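We've been selling the Ovach wool underlay out of the Beltside shop since before there was a proper sign over the door, and it's still the thing people ring up about most often, usually with a tape measure in one hand and a puppy making a racket in the background. So I've finally sat down with a cup of tea and written it all out.

The Ovach is a felted underlay for loose rugs. It goes between your rug and your floor, it stops the rug creeping toward the hallway every time someone walks across it, and it takes the chill off tiles through winter (we live in a draughty old weatherboard, so I have strong feelings on this). The felt is 13 mm thick in the standard grade, dyed charcoal right through, so a trimmed edge is the same colour as the face.

It comes off the roll at our workroom and we cut it to your measurements. Youssra Amrani does most of the cutting and she is far neater at it than I'll ever be!
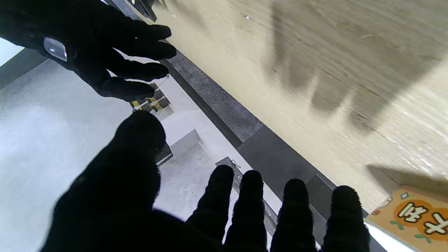

## Sizes and prices

| Size | Suits | Price |
|---|---|---|
| Runner | halls, beside a bed | $109 |
| Lounge | most living room rugs | $189 |
| Cut to order | anything else | ask us |

The product code for the standard grade is 2608, if you're ordering over the phone or through Gradico, who carry our runners but not the bigger pieces. Prices include GST. Postage is worked out at the checkout, and I'll warn you now that the Lounge size is a bulky parcel, so if you're anywhere near us it's well worth popping in to collect it.

## Measuring up

Measure the rug itself and leave the fringe out of it. Then take 3 cm off each side, so the underlay sits well inside the edge and the rug can drop down flat to the floor. If your rug is an odd shape, lay it upside down on some newspaper, trace it, and post us the tracing. We've had a few beauties over the years, including a cowhide and something that could only be called a cloud.

Old handmade rugs are very rarely square, so please measure both ends. I learnt that one the expensive way with my mother-in-law's Fahmy, which is a good hand's width wider at the top than the bottom, and she has never let me forget it.

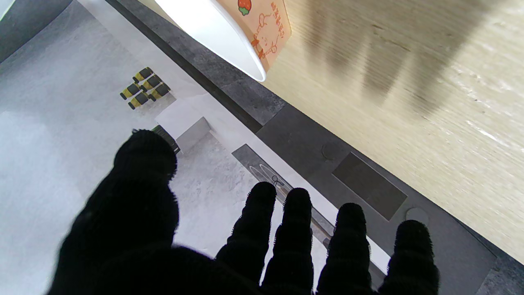
Aicha Samir wrote in to say hers has been under the dining table for two winters with four kids and a kelpie going over it, and the rug hasn't budged, though she did wish she'd ordered the next size up. She also asked whether it can go over underfloor heating. It can, but wool is a good insulator and you'll feel a fair bit less of the warmth you're paying for, so have a chat with us about the thinner grade first.

## Looking after it

Very little to do, I'm pleased to say. Lift the rug every few months, run the vacuum over the felt on its lowest setting, and let the floor underneath have a breather with the windows open. If there's a spill, blot it with an old towel and dry the piece flat, away from the heater. Please don't put it in the washing machine, even on the wool cycle, unless you'd like a very dense placemat.

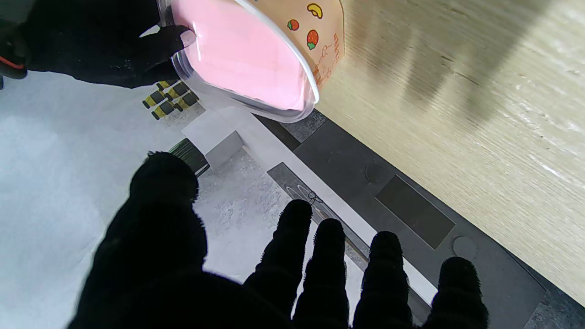 New felt sheds a little in the first few weeks and then settles down. It may also smell faintly of sheep on a humid day, which I'm rather fond of, but an afternoon on the verandah will clear it if you're not.

## Returns

Uncut sizes can come back within a month, as long as they're clean and rolled (never folded, please, the crease takes ages to drop out). Cut-to-order pieces we can't take back, but if the mistake was ours we'll cut you another and pay the postage both ways. The next lot of charcoal is due in September, and you can put your name down at the counter or by phone any time after 9 am.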